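9 Oct 2024
By Ekaette Jibrin

Soledad had washed dishes for most of her long and talkative life, and she saw no reason why guiding the arms through it by hand should be any harder, bless her. "Slowly, now," she told them, the way she used to tell her grandsons.
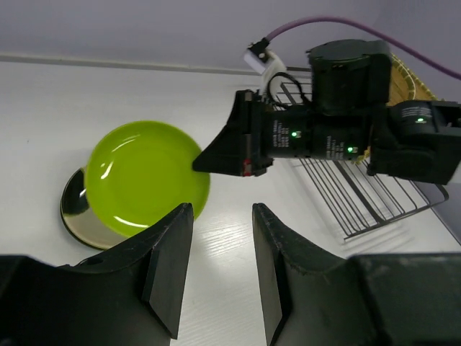
The green plate had been on her mind since breakfast.

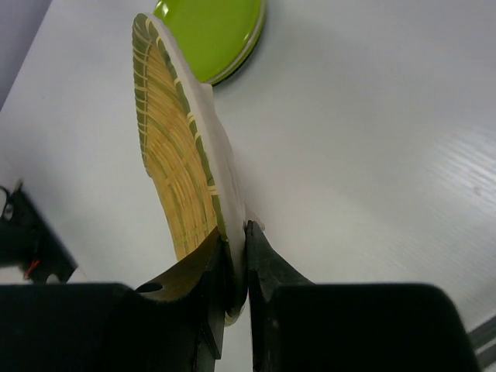 "How does it learn from me?" she asked.

"It records how you move the arms," said Nnamdi, "and practices copying that."

3 comments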